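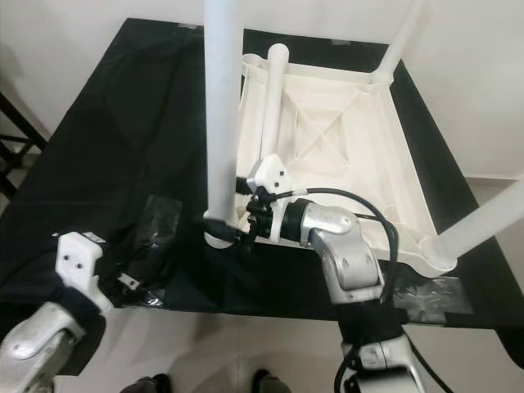

Figure 3. The chair upside down on the covered table, with the right gripper against the base of one of the upright tubes.

3.2 The chair task

We picked a chair as our main test object for a fairly lazy reason, namely that the workshop had plenty of them. I'd started out with small wooden blocks, got bored, and wanted something awkward enough to make two arms earn their keep. A chair turned over on its seat is a lovely awkward thing (legs sticking up in all directions, a ribbed underside that confuses depth estimates, and hardly a flat face to aim for). The whole build, which I call Clindetti, lives in the shared workshop at Pickering and has to be put together from our own parts and whatever we can fix on a Saturday budget, so the task also had to be cheap to reset. Turning a chair the right way up and back again costs nothing.

The table covering went through more versions than the software did. A bare top reflected the ceiling lights so badly that the leg detector kept finding legs in the reflections, so we went over to black and taped it down. The tape shines a bit in places (see Figure 3) and I was worried about that, but masking out the tabletop before detection took care of most of it. We checked the mask by hand on 1000 stills and had to redraw it in 31 of them, nearly all near the front edge where the cloth hangs over.

Control runs on Lellix, the little planner I wrote over the winter and then rewrote in February when I understood what I'd done wrong. It takes a target point on a leg, works out which arm has the shorter reach, and asks the other arm to keep clear. That last part sounds easy and really wasn't! Four legs pointing upwards make a sort of cage, and early on the planner loved sending an arm straight through it.

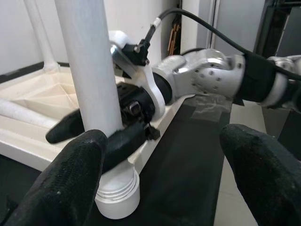 Choosing where to hold a leg turned out to matter far more than how hard to hold it. My first rule was to go for the middle of the tube, on the grounds that it's easy to find and well away from everything else, but a hold up there gives the leg a long end to swing about on and small errors at the wrist get bigger. We now aim low, with one finger behind the tube and the other round the front, just above the ridged cap as in the view from the other arm's wrist camera. The ridges are handy in themselves – they give the detector a strong set of edges on what is otherwise a plain white cylinder against a plain white wall, and I use the top one as the zero mark for grip height.

Over the whole series we logged 3708 grasp attempts, of which 79 were stopped by the planner before the fingers closed. I went through every one of those stops. Most were cable trouble, with a loop drifting across the wrist camera at the wrong moment, and the rest came from Lellix being overcautious about the seat rim. The Fundia logging script stores the joint angles for each stop alongside the camera stills, and both are used again in Section 4.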